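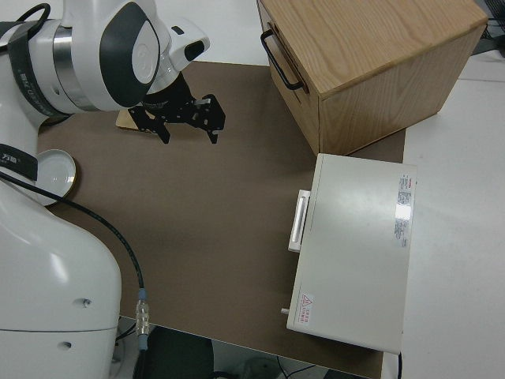
Kernmont Robotics Club: Progress Report to the Tilby Fund
June 16, 2022

Students now run the kitchen bench on their own. The drawer and oven tasks are set up, and the team has logged 1579 practice attempts. Gripper alignment at the drawer handle still needs work — we plan to fix it in July. Grant money left will cover cables and 3 more sessions.

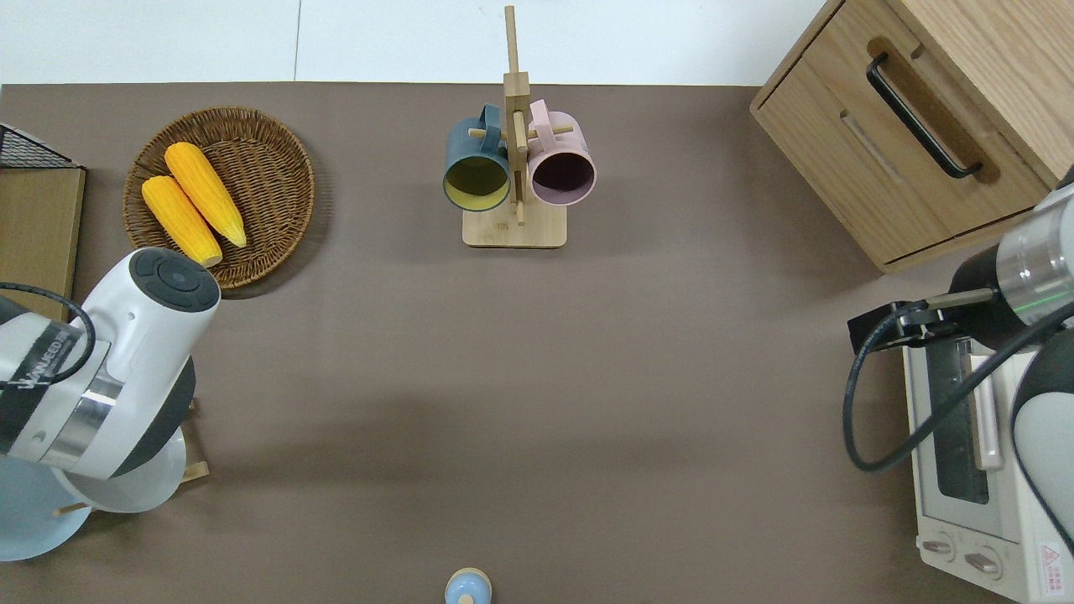 Kitchen bench with both arms, the mug rack and the corn tray.

Next report: after the Nesell meet, with scores for all 8 tasks.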